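Priltside Handling Laboratory
Hand-held Gripper Tool: Frequently Asked Questions on Set-up, Care and Repair

Last revised: 20th September

These answers apply to the Hudisix hand-held gripper tools issued from the Priltside store. They should be read together with the bench sheet kept at each station. Users of the older Molalard tool should ask the store for the separate notes, as the fingers and fixings are not interchangeable.

Before use

Who may set up a gripper tool?

Any member of staff or registered student who has completed the bench induction may set up a tool and carry out the daily checks. Replacing fingers, opening the body or adjusting the linkage is reserved for workshop staff. Requests for induction should be sent to Simin Kermani, who maintains the register.

How do I book a tool?

Tools are booked through the store counter for a half day or a full day. A tool may not be passed directly from one user to another. It must be returned, checked and issued again, even where the second booking begins straight away.

What surface should be used for the checks?

A clean, level tabletop with nothing else on it. Wipe the table with a dry cloth first. Wooden tables are acceptable and are what most stations have. Do not carry out the checks on a cutting mat, as the raised lines can catch the fingertips and give a false impression of a stiff movement.

How are the fingers checked for level?

Open the fingers to their full width and hold the tool low over the table, with the camera running. On the preview, the top corners of the two fingers should stand at the same height, with a clear gap between them. If one finger stands higher than the other, close and open the grip fully and look again. A difference that remains after the second attempt should be reported. Do not attempt to correct it by bending or pressing the finger.

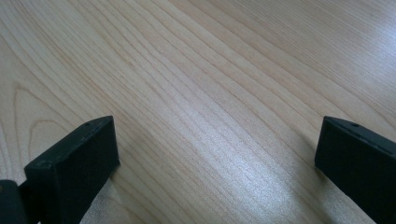
Camera view over a bare wooden tabletop, fingers apart and top corners level.

Does glare on the table matter?

For the level check, no. A bright patch between the fingers does not prevent the corners from being compared. For recorded work it should be kept to a minimum, because grain and other surface detail become faint inside the reflection. Turn the table lamp away or move along the bench until the patch shrinks. The ceiling lights must not be switched off while other stations are in use.

Must the table be free of patterns or grain?

No. Visible wood grain is acceptable. Tape marks and pencil lines left by earlier users should be removed before you begin.

Daily care

How should the fingers be cleaned?

Use a soft, dry brush for dust, followed by a lint-free cloth. If marks remain, the cloth may be dampened with 70 per cent alcohol. Apply the liquid to the cloth and never to the tool. Pale specks show up readily on the black fingers and are usually dust - if they do not brush away, treat them as wear and enter them in the log.

May I use compressed air?

No. Air drives dust into the linkage, where it cannot be reached without opening the body.

What are the small round holes near the tops of the fingers?

They must be kept clear. Do not insert pins, wire or the tip of a pencil. If a hole is blocked, return the tool to the workshop.

How is the camera lens cleaned?

With the lens cloth supplied in the case and nothing else. The cloth used for the fingers must not be used on the lens. Check the preview afterwards for smears.

Should the linkage be oiled by the user?

No. The workshop applies a small amount of grease at each service. Additional oil finds its way on to the fingers and from there on to the objects being handled.

Faults and repair

One finger moves more slowly than the other. What should I do?

Stop work and brush away any dust at the base of the finger. Open and close the grip five times without an object. If the movement is still uneven, attach a yellow label and return the tool. Please write on the label whether the fault shows when opening, when closing or both.

A finger is loose. May I tighten it?

No. The fixings are set at 90 degrees to the finger face and are easily cross-threaded. Two bodies were lost in this way last November, and the rule was introduced as a result. Workshop staff will refit the finger and repeat the level check before the tool is issued again.

How long does a repair take?

A finger replacement is normally completed on the day of return. Linkage repairs are sent to Hassanpour, our service contractor, and users should allow 14 days. A substitute tool will be offered where one is free, but this cannot be promised.

Are fingers replaced singly or in pairs?

Always in pairs. A new finger beside a worn one will pass the level check and still grip unevenly. Used fingers are retained by the workshop and should not be kept at stations as spares.

The tool has been dropped but appears undamaged. Must it be reported?

Yes, in every case. Enter the drop in the log and return the tool. Recordings made after a drop and before an inspection may have to be discarded. No charge is made for damage that is reported promptly.

Storage and records

How should the tool be stored?

In its case, with the fingers fully open and the lens cap fitted. Tools must not be hung by the cable or stood on their fingertips.

What must be written in the log?

The tool number, your name, the result of the level check and any cleaning beyond the daily brush. "OK" is sufficient for a check that passes. Faults need a full sentence.

Whom should I contact?

Questions on induction and booking: Simin Kermani, store counter.
Questions on faults, parts and repair: Arash Khosravi, workshop, extension 738.

Labelled tools may be left on the return shelf outside workshop hours. Please do not leave them on the bench.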